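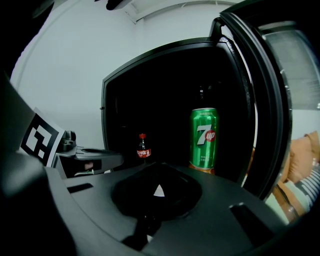
*Gripper body with marker card, May 13, 2025*

### Film notes: Prindo on disc

Temusex has released a restored edition of Prindo, the low-budget science fiction feature shot at Drillov. It comes as a set of 2 discs. Disc one holds the film in its original aspect ratio with a mono soundtrack. Disc two holds the earlier television cut, which drops the lighthouse subplot and moves the trial to the opening reel.

The restoration was made from a 16 mm reversal print, as the negative is missing. Grain is heavy in the night exteriors and has been left alone. Colour is stable except in reel 4, where the greens drift towards brown between the ferry crossing and the second interrogation. Scratches have been painted out in the dialogue scenes but remain visible over the end titles.

Sound is the weaker part. Much of the dialogue was recorded after filming, and sync slips by a noticeable amount in the canteen scene. The new transfer doesn't correct this. Hiss has been reduced, at some cost to the upper range of the organ score. Subtitles are available on both versions and follow the spoken lines closely, apart from the radio messages, which are shortened.

As a film, Prindo is slow. The middle section consists mainly of men walking through the Bakke tunnels with torches, and the same stretch of wall can be recognised several times. The plot concerning the missing survey team is dropped after the tunnels and is not mentioned again. The model work in the flood sequence is better than the rest and is worth the wait.

The discs play in all regions. Members can borrow the set from the society's library for 2 weeks. Please return both discs in the case.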